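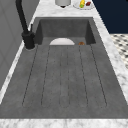 Posted in: Student Work > Sport & Coaching > Year 2 Projects

What do club boxers do between the bell and the bell?

I've been going to Gremgate Amateur Boxing Club since I was fifteen, and for most of that time I've been told off for how I sit on the stool. So when we had to pick a topic for the module I picked the minute between rounds. My tutor, Toshiko Takeda, asked whether there was enough in it for a whole project. There was too much, as you'll see from the bits I had to leave out.

My question was pretty simple. If a boxer stands up for the rest minute instead of sitting down, does their heart rate come down any differently, and do they throw fewer punches in the next round? Coaches have very strong feelings on this. Melahat Güler, who runs the evening sessions at Gremgate, thinks standing is showing off. Selim Sarıgül over at the Flinville gym makes his lot stand and walk in a small circle, and he told me sitting down "tells your legs it's home time". I liked that so much I nearly used it as my title.

How I did it

I got 17 boxers to agree, from both gyms. All of them were carded and had been training for at least a year. I didn't use sparring, partly for the ethics form and partly because you can't get two people to spar the same way twice. It was three rounds of two minutes on the heavy bag with a minute's rest, once sitting and once standing, a week apart. Half did sitting first. (Well, nearly half, you can't split 17, and I didn't spot that until I was making the table.)

Everyone wore a chest strap. I took the heart rate at the bell and again at the end of the minute. Punches I counted afterwards from video, with a clicker, at half speed, and this is where my March went. The total came to 3341 punches for the sitting session alone. Rozália Antal from my seminar group counted a sample of the rounds again without seeing my numbers, and where we disagreed it was nearly always on short hooks in close, which on film look a lot like somebody leaning on the bag.

I'd planned to measure how much water people drank as well, using 400 ml bottles, but the boxers at Flinville shared theirs and tipped the rest over their heads, so that was the end of that.

What I found

Heart rate dropped further in the minute when people sat down. The average extra drop was 10 beats after the first round and less than that after the second. Two people went the other way, both of them from Flinville and both used to standing, so habit might be doing something there.

The punch counts are where it gets messy. In round two there was hardly any difference. In round three the sitting group did throw a bit more, but one lad, who I've called Boxer F, went absolutely mad in his last round because his mates had come in to watch, and if you take him out most of the gap goes with him. I've left him in the main results and given the other version in the appendix. Takeda thought that was the right way round.

So Melahat is sort of right about the heart rate and I can't say she's right about the punches. She has taken this as a complete win.

What I'd change

More people, obviously. I'd also do a proper session to get everyone used to the way they don't normally rest, as some of the standing group clearly didn't know what to do with their arms. Bag work isn't a bout either. There's no one hitting you and no nerves, and Perihan Başaran, who boxes at Gremgate and did both sessions with a cold, pointed out that in a real corner somebody is talking at you the whole time. I had everyone rest in silence. I'd love to do it again with the coach talking and see if that wipes out the difference!

My consent form and the raw counts are in the appendix, along with the stool height, which Selim insisted I include.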